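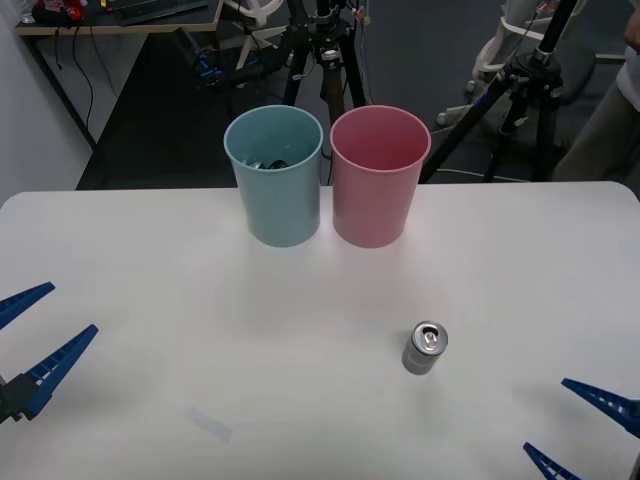 Table 2, cups at the far edge, blue left, pink right. Opened can in front.

Notebook – small parts sorting and cup trial
June 22, 2018
Entry by Renji Sasaki. Marlina Pangaribuan to read and initial.

Purpose. Decide whether the plastic cups can replace the Clundon trays for holding small parts at the white table. The trays are fine on the long bench but take too much of the surface here, and the parts slide to one corner when the tray is lifted. Marlina suggested tall containers in March. Bollia had the cups in light blue and pink, same shape and size, so I ordered both colors and put the color to use: blue for parts waiting, pink for parts done.

Layout. Cups side by side near the far edge, centered, nearly touching. Blue holds the mixed parts, pink starts empty. Can goes forward and to the right, well clear of both. I tried the cups with a hand's width between them first and preferred them together, as the eye does not have to travel and the wrist only has to turn. With the gap I twice went back to the wrong cup after looking away. No errors with them together, but that is a short run and I would not lean on it.

Parts. Dark hardware from the Skernard drawer, mixed lengths, from the lot we received as 1560 pieces and have been working down since. Only a small cluster per round. A full cup is useless because the bottom layer cannot be seen and everything ends up tipped out on the table, which defeats the purpose. With a small cluster you can look in through the open top and tell what is left.

Cup notes
– Rolled rim is comfortable and gives a positive edge to lift by. No sharp seam found on either cup.
– Slight taper means they nest. They also stick when nested with any pressure. Store them loosely or upside down.
– Narrower at the base than at the rim, so stability when empty is poor. A sleeve took the pink one over once. With parts in the bottom the blue one stayed put under the same knock.
– Dark parts show better against the pink than against the light blue, to my eye. Marlina thinks there is no difference. Not worth a test.
– Static: a few very small washers clung to the wall after pouring. Tapping the rim released them. Did not recur after I wiped the cups with a damp cloth and let them dry.

Procedure as run
Load the blue cup from the drawer with the short scoop. Pick one part, check the thread by eye, drop it in pink. Rejects go in the can. When blue is empty, tip pink into the labeled bag, check that nothing is stuck to the wall, and put it back in the same spot. Reload.

Ran 14 rounds. Five were with the cups apart, the rest together. I did not time the separate rounds. Total time would mean little anyway, as I stopped to rebag a batch in the middle.

Can. The aluminum can is what was to hand and it does the job badly. The opening is small, so each reject has to be lined up before it goes in, and the pull tab is in the way if the can has turned. Two rejects landed on the lid and had to be pushed through. Once they are in you cannot see them, and getting them out again for a recount means shaking the can upside down. The one advantage is that it cannot be mistaken for either cup. Proposal: a third cup in some other color, if Bollia has one, or a shallow dish. If we stay with a can, cut the lid out completely and tape the edge.

Table surface. The white top is good for this. A dropped part is easy to see at once, and the shadows are soft enough not to be confused with anything. There is a faint pale rectangular mark toward the lower left. I had it down as label adhesive, but I have not been able to feel a ridge and it may only be the light. Marlina says to leave it and not go after it with solvent, in case the finish dulls. Agreed.

The rounded corners at the far edge are less good. A screw that gets rolling in that direction has nothing to stop it, and the floor there is dark gray carpet. Dark hardware on dark gray carpet is a slow search. Lost one in round three and found it with the magnet wand after moving the tripod. Put the tripod back behind the cups afterward. One leg was very close to where the screw had gone, so check around the feet first next time.

Options for the edge, in the order I would try them:
– Strip of low foam along the far side, removable.
– Light-colored mat on the carpet behind the table. Yagi has an offcut in pale gray that would be wide enough.
– Move the cups forward. Cheap, but then the can has to come forward too and the near side gets crowded.

Cables. Thin ones hanging near the top of the tripod should be tied back against the column before anyone reaches over for a dropped part. I caught one with my elbow while using the wand. Nothing came loose. Velcro ties are in the second drawer, or were.

Result. Cups are acceptable as a replacement for the trays at this table, for small quantities. Keep them together, keep the load light, keep blue left and pink right so that whoever takes over does not have to ask. Do not use them for anything long enough to stand above the rim, as the empty one will go over as soon as it gets its first part.

Open
– Replacement for the can. Renji.
– Ask Yagi for the mat offcut. Renji.
– Decide whether the trays go back to the long bench or into storage. Marlina.
– Repeat with the longer Skernard parts, cups against trays, and time it properly this time.
– Relabel the bags. The old marker rubs off.

M.P. – read, agree on the cups. I would put a weight or a ring under the pink one before trying the foam. The tipping bothers me more than the rolling.

Last updated by R. Sasaki, after M.P. comments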